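Home | Kitchen | Laundry | Workshop | At Work | Ask Us

Folding With Hand Grippers: Tips From the Rotcombe Floor
Posted 10/07/2018 by Hedvig Ljungberg

At Rotcombe we used to fold by hand and go home. Now part of the shift is folding with grippers so the Casel machine can learn the job from us. The work is slower and the habits are different. These are the ones that have helped.
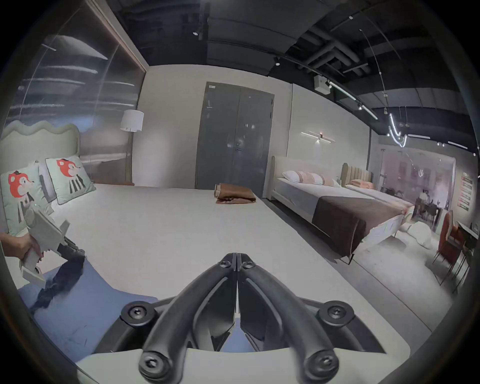
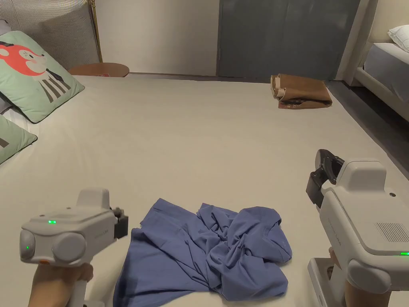
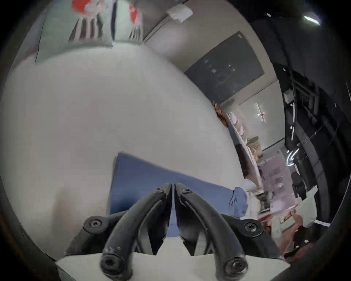
Before you start

Clear the surface down to the one piece you're folding. Smooth the sheet underneath first, or you'll pick up a pinch of it along with the shirt.

Squeeze and let go a few times with nothing between the fingers. If the fingers don't meet evenly, tell Malachy before you fold anything. Check the screws at the start of each shift with the hex key on the hook. Snug is enough.

T-shirts

Start with the shirt in a heap, the way it comes out of a dryer. Find a shoulder seam, lift, and let the rest hang until it untwists. Lay it face down. Sleeves in, sides in, bottom to top.

Go in low and flat with the finger tips. Coming straight down pushes the cloth away from you. Thin jersey slips, so take a bigger bite than you think you need.

Mats and flat cloths

Hold two corners on the same side and pull toward yourself. Fold away from you – the far edge is harder to see past your own hands.

Wrists and shoulders

Prakash had a sore wrist after his first week. We now stop for 8 minutes after every 12 folds, and he's been fine on that. Lower the bed or table if you can. Elbows up all day will get you in the neck.

What has changed

Nobody's hours were cut. We did 1,636 folds in the first month, and the bad ones get kept too, which took me a while to accept. Bernadette still does fitted sheets by hand and says she'll believe it when she sees it. Hours for November go up on the board by the time clock. Swaps go through Liam.

Contact us | Copyright 2018 | Back to top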